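Tritham Counter Kit — Frequently Asked Questions
Last updated 30 March 2018

What is the Counter Kit?
An arm, a gripper, a mounting plate, the cables and a license for Bralamitz, the software that runs it. You supply the counter and the patience. We sell it to labs, classrooms and a growing number of people who told their families it was for work.

Does it cook?
No. It picks things up and puts them down, which is most of cooking if you squint. Please keep it away from hot pans, real knives and anything you plan to serve to guests.

What should I start with?
Soft things that don't roll far. The starter exercise in Bralamitz is called Plate to Board, and it does what the name says. Play fruit is ideal: it forgives a firm squeeze, and it costs less than groceries.

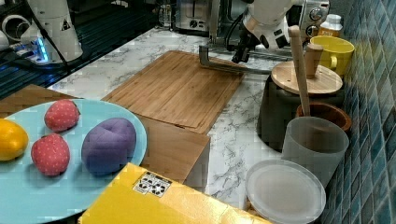 Play fruit on the plate, cutting board at the ready.

How long does setup take?
Around 56 minutes if you read the manual first. We have no figure for the other method, as those customers tend to stop writing to us.

Do I have to clear my kitchen?
You don't. Bralamitz works best when the counter looks the way it normally looks, toaster and all. What you do need is a clear path between where a thing starts and where it should end up. Move the tall glassware. We have strong feelings about tall glassware.
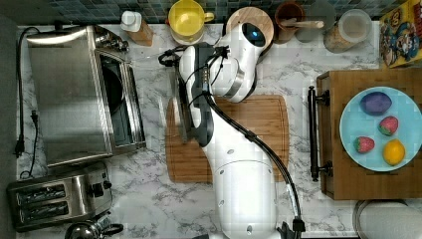 Keep cables out of the arm's reach as well. The arm's own cable should have enough slack for a full turn of the wrist, and no more than that. If it can snag on a jar, it will wait until you have company and then do so.

What's the difference between the Qian and Anar packages?
Qian is the basic package, with one license and 4 exercises. Anar adds the wrist camera, a second license and 6 more exercises, including the one with the lid that everybody complains about. You can move up from Qian later by paying the difference.

Do I need the wrist camera?
For large, cooperative objects, no. For anything small, or anything close to clear plastic, it helps a great deal to have a view from right beside the fingers.
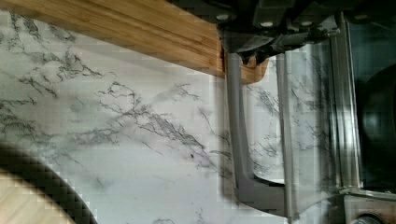

Shiny and see-through surfaces are still the hard part. Run the calibration again whenever you change the lighting, and don't be offended if the software asks you to do it twice.

Can I return it?
Within 100 days, in the original box. Yes, the big one. Returns are closed for the first week of September while we do inventory.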